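Plestska Kitchen and Home
Home > Kitchen > Sink and drainer > Dish racks

Sirness Two-Tier Dish Rack, Stainless Steel
Product code: 924
In stock at Murnthorpe

The Sirness is a free-standing dish rack for homes where the washing up is done by hand, or where the dishwasher never quite takes everything. It stands on the worktop next to the sink and needs no drilling or wall fixings. The two tiers let you keep plates apart from bowls and smaller pieces, and the rack takes up less worktop than a flat drainer holding the same load.

All of the wire is stainless steel. There is no plastic coating to split or peel, which is the usual reason older racks start to rust at the joints. The rack comes in one size and one finish.
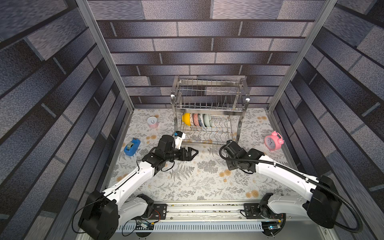 Before you order, measure the depth of your worktop from the front edge to the wall and check for anything that sticks out, such as a socket, a window sill or a tap that swings round. People often measure the width and forget the height. If you have wall cupboards over the sink, open the doors as well and make sure they clear the top tier with plates in it.

The rack can go with either long side to the front. In a narrow kitchen some customers prefer it end on, with the plates facing the sink.

Loading the rack

Put heavy items in first and keep them low. Casserole lids, mixing bowls and serving plates belong in the bottom tier. Side plates, saucers and children's bowls can go above. Leave a gap between deep bowls so that air can get round them, and tip them slightly so that water does not sit in the foot ring. Cast iron should be dried with a cloth and put away, as it will leave rust marks on the wire.

Sharp knives are better dried straight away. If you do want to drain them, use a cutlery pot and put them in with the points down.
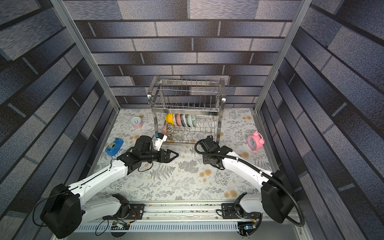
Two-tier rack in stainless steel, with bowls and plates standing upright in the slots.

What is in the box

Upper tier
Lower tier
Side supports
Four rubber feet
Fixing screws and key
Instruction leaflet

Assembly

Allow a few minutes. Fit the side supports to the lower tier first and leave the screws finger tight. Add the upper tier, stand the rack on a level surface, then tighten everything with the key. If the rack rocks, loosen the screws, press down on both sides and tighten again. Push the rubber feet on last – they go on more easily if you wet them.

Check the screws again after a week or so of use.

Cleaning

Wash the rack in warm water with ordinary washing-up liquid and a soft brush. Rinse and wipe dry. In hard water areas you will get a chalky film on the lower wires. White vinegar on a cloth removes it, but rinse well afterwards. Do not use bleach, wire wool or oven cleaner. Brown spots on a new rack are normally specks left by wet steel tools or tins and will rub off with a paste of bicarbonate of soda.

Accessories sold separately

Evangelista drip tray. A shallow tray that slides under the lower tier. Recommended for wooden worktops.
Evangelista cutlery pot. Hooks over the side wire on either end.
Spare rubber feet, pack of four.
Spare screws and key.

Questions we are often asked

Does it come with a drip tray?
No. Many customers stand the rack on the draining board, where a tray is not needed. The Evangelista tray is listed under accessories.

Can I use it with one tier only?
The lower tier can be used by itself. The upper tier cannot, as it has no feet of its own.

Will it take large dinner plates?
Most dinner plates fit in the lower tier. Very wide or square plates may touch the side supports, so measure yours if they are larger than usual.

Customer review

"Bought to replace a coated one that had gone rusty. Good and steady once the screws were done up properly. I found the leaflet drawings small and had to take the top off and start again. Would have liked the tray included." – Ivone Camargo

Delivery and returns

Orders leave our Murnthorpe warehouse within two working days. You can also collect from the trade counter; bring your order number. Unused racks can be returned in the original box. Missing parts are sent free of charge if you quote the product code and the name of the part from the leaflet.

Page last updated 2018-09-20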